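Kilmont Tidy Hand — Bench Kit

Table-mount arm plus multi-finger hand, for clearing and sorting small stuff off a flat surface
Price: 979 per month, 12 month minimum
In stock: 40 units, next batch December
Page updated Sun 9 August

What it's for

Picking up small loose things. Putting them in a bin, basin or tray. Toys, sponges, jars with lids on, parts from a packing bench. One table, one arm, one job at a time.

We get the same email every day — can it do my chores yet? Short answer, some of them. Slow. With someone nearby.

Does OK now
Bath toys, blocks, clean sponges into a tub
Closed jars from table to shelf, if the shelf is at table height
Restocking open bins on a packing line (Fondov run two of these on small parts)
Wiping a flat surface, straight strokes only

Hit or miss
Cutlery. Forks are fine, teaspoons on steel are not
Socks. Finds them, folds them badly
Rolls of foil or wrap — grips the box OK, can't tear a sheet

Not yet
Dishes in a full sink
Anything glass over the edge of a counter
Fitted sheets, please stop asking

Numbers

Kerttu Sjöberg ran the last bench test in our shop. 1,000 picks, mixed household items, cloth on the table. 169 misses or drops. Most of the misses were on soft or very small items where the fingertip lands next to the thing and pushes it instead of closing. New grip software helped with that, still not where we want it.

A person would of cleared the same table in a fraction of the time. If speed is why you're buying, wait a year.
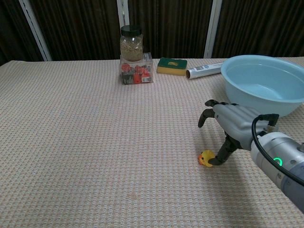

Cloth matters more than people think. Textured fabric stops things sliding, so put one down if your table is slick. Pull it tight and clip the corners, a wrinkle reads as an object and the hand will try to pick it up.

In the box
Arm, hand, table clamp, power supply, stop button, two spare fingertips, printed setup guide. Cloth and tubs not included.

Setup
Allow a morning. Two people for the lift. Clear a reach circle round the clamp before you switch on, and keep kids and pets out of it when its running.

Add-ons
Baklow soft fingertips, for eggs and fruit — back order
Extra stop button, long cable
On-site training, half day, with Recep Sezer or Nhàn Khổng

Returns
30 days, original crate. Worn fingertips are not a fault, they wear.

Questions or a shop demo: ask for Kevser Baysal at the sales desk. Shop-floor quotes go to Cristóvão Moreira, send bench size and a list of parts.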